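A cell that stops safely has still failed if the people beside it can't say why it stopped. That was the position at the Dorkton packing site in December, when an arm released its load early for the second time and the log recorded a normal cycle.

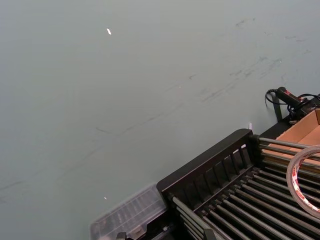

Vukelside's review, led by Evanthia Nikolaidis, examined 3,915 cycles and found 35 early releases. Operators had reported 2. The rest were cleared by hand and forgotten – a habit the site had come to accept. In our view, no cell should restart after a dropped item until a named person has signed for the cause.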